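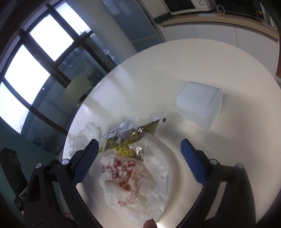

Verpackungen in der Teeküche: was in welche Tonne gehört

Lesezeit: 2 Minuten

Im Dezember wurde uns die Gelbe Tonne im Hof zum zweiten Mal nicht geleert. Auf dem Anhänger stand »Fehlbefüllung«, und wer hineingeschaut hat, weiß warum: Kaffeefilter, ein halber Joghurt, dazu ein zugeknoteter grauer Sack mit allem Möglichen. Die Sonderleerung hat 135 Euro gekostet. Das Geld geht vom Etat für die Gemeinschaftsräume ab, aus dem auch Kaffee und Spülmittel bezahlt werden.

Den meisten Abfall machen wir in der Pause. Nach dem Mittag liegen auf den runden Tischen die Reste vom Naschen: leere Tüten, Folien, aufgerissene Snackpackungen. Bitte räumt das weg, wenn ihr aufsteht. Die Reinigung kommt erst am Abend und wischt dann die Tische, sie sortiert aber keinen Müll.

Zur Sortierung kamen in den letzten Wochen immer wieder dieselben Fragen.

Snackverpackungen, die innen silbrig sind, gehören in den gelben Sack. Viele werfen sie in den Restmüll, weil sie sich wie Metall anfühlen und trotzdem keins sind. Für die Tonne ist das egal. Es ist eine leere Verkaufsverpackung, also gelb. Krümel dürfen drin sein, eine halbe Portion Chips nicht.

Klare Folie, zum Beispiel um Sechserpacks oder Schachteln, kommt ebenfalls in den gelben Sack, genauso leere Plastiktüten, bedruckt oder unbedruckt. Ausspülen ist nicht nötig, »löffelrein« reicht.

Nicht ineinanderstecken. Wer die Folie in die Tüte stopft und die Tüte in den Becher, spart zwar Platz, aber in der Sortieranlage lassen sich die Materialien dann schlecht trennen. Locker zusammendrücken ist in Ordnung. Deckel und Becher bitte voneinander lösen, wenn sie aus verschiedenem Material sind.

Servietten und benutzte Papiertücher kommen in den Restmüll, auch wenn sie nur ein wenig feucht sind. Kassenzettel ebenfalls, die meisten sind aus Thermopapier. Kartons bitte flach machen und in die Papierbox neben der Tür stellen.

Pfandflaschen sammeln wir weiter in der Kiste unter der Spüle. Der Erlös ging bisher in die Kaffeekasse, das bleibt so.

Ab sofort stehen in der Teeküche im Erdgeschoss zwei neue Behälter von Lusell, einer für Verpackungen und einer für Restmüll. Sie fassen deutlich mehr als die alten Körbe, die schon um zwei Uhr übergelaufen sind. Im ersten Stock, bei den Räumen von Urnero, werden sie im Lauf des Monats nachgerüstet. Bis dahin könnt ihr eure Verpackungen mit nach unten nehmen. Die Säcke liegen im Schrank über der Mikrowelle, 10 Stück pro Rolle. Wer die letzte Rolle anbricht, schreibt bitte eine kurze Nachricht an den Empfang.

Die kleinen Tischeimer aus dem Besprechungsraum Clamaddale sind abgeschafft. Darin landete alles durcheinander und am Ende musste jemand mit Handschuhen ran. Der Raum hat jetzt keinen eigenen Mülleimer mehr, die Teeküche liegt fünf Meter weiter.

Fragen zur Abfuhr und zu den Behältern beantwortet Sibusiso Makhubela, am besten vormittags am Empfang. Er hat auch den Abfuhrkalender, falls ihn jemand für das eigene Büro kopieren möchte.

Kommentare

Anke R.
Was ist mit den Kaffeekapseln? Bei uns oben wirft sie jeder woanders hin.

Sibusiso Makhubela
Kapseln aus der Maschine im ersten Stock in den gelben Sack. Der Kaffeesatz darf drinbleiben.

T. Vollmer
Könnte man die Liste ausdrucken und an die Behälter hängen? Den Newsletter liest bei Modise fast keiner.

Anke R.
Bitte laminiert, der letzte Zettel hing nur bis zum nächsten Spülen.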